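I own 107 cans of food. I know this because I have just been asked, by someone standing in my kitchen, whether I could possibly own 107 cans of food.

The someone is Willy Aerts, who came over in April to borrow a ladder and opened the wrong door. He has since appointed himself my pantry consultant. His fee is peaches.

The trouble with cans is that they're so polite about waiting. Bread lets you know. A can will sit behind another can for years and never raise the matter.

My system until now was to put new cans in front of old cans. Willy calls this "archaeology." Grocery stores do it the other way around, and he would like me to reflect on that.

So I asked Pylyp Kravchuk, who used to stock shelves at Prullar on the night shift and still can't walk past a crooked label without touching it.

Pylyp's rules, as texted to me at 2 in the morning:
Labels out.
Tall in back, short in front.
Old ones forward.
Never lay a can on its side unless you enjoy chasing it.

I asked about stacking. He said stacking is for people with flat lids and steady nerves, and that he has seen an entire aisle go down over one dented can of corn. I didn't ask him to elaborate. He elaborated.

Willy, meanwhile, wants everything alphabetized. Does canned fruit go under C, F, or P for peaches? We lost most of an evening to this. He has stopped returning my calls about chickpeas and garbanzos.

I also tried an app called Avodham that keeps track of your pantry for you. You type in every can you own. Then every time you eat one, you type that in too. I lasted 18 cans and ate dinner out.

What finally got me moving was cans on top of a cabinet instead of inside one. Out in the open. Where you can see what you've got and be ashamed of it properly. 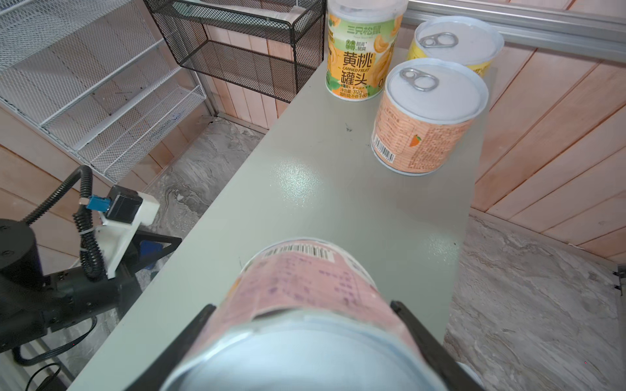
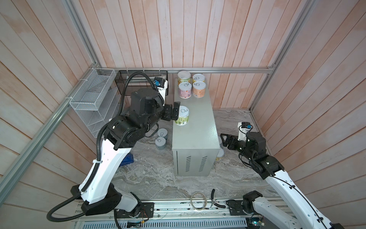 Tall in back, says Pylyp. We'll see.
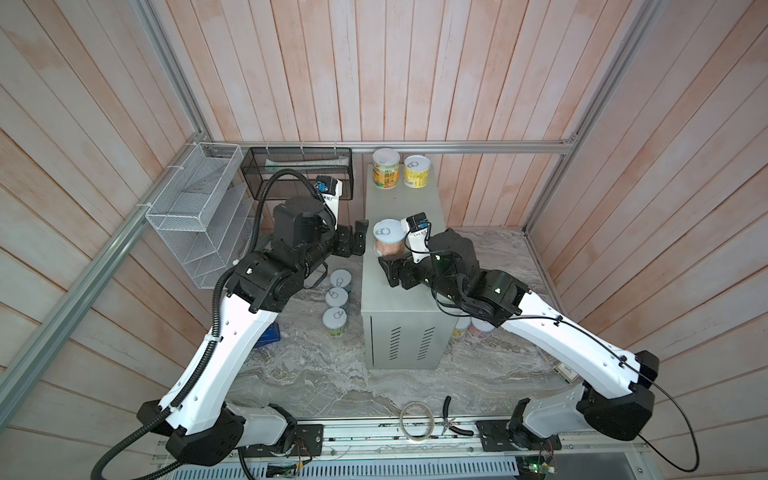
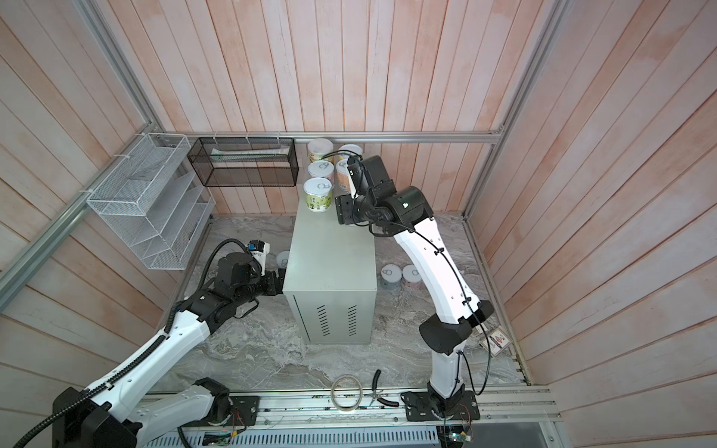
Anyway, I've gone with Pylyp's rules and ignored the alphabet. Willy is taking it well, by which I mean he has sent me a photo of his own spice rack with no message attached.

Ring pulls are a separate grievance. Half my collection has them and half needs the opener, and the opener is in whichever drawer I check last. I'd like to sort by this. Pylyp says no customer has ever asked for an aisle of ring pulls. I'm the customer, Pylyp. I'm asking.

Other findings so far: I own a lot of beets. I don't like beets. I must have bought them for the person I was planning to become -- someone with a salad bowl.

There was also one can with no label at all. Willy shook it and said pears. Pylyp shook it and said soup. It's now on the counter and we are treating it as a guest.

New rule of the house: two cans out before one can comes in. Willy has already broken it by bringing over a can of Dvořáček plum halves "for morale."

They're in the back. They're tall. Don't tell him I looked up where to buy more.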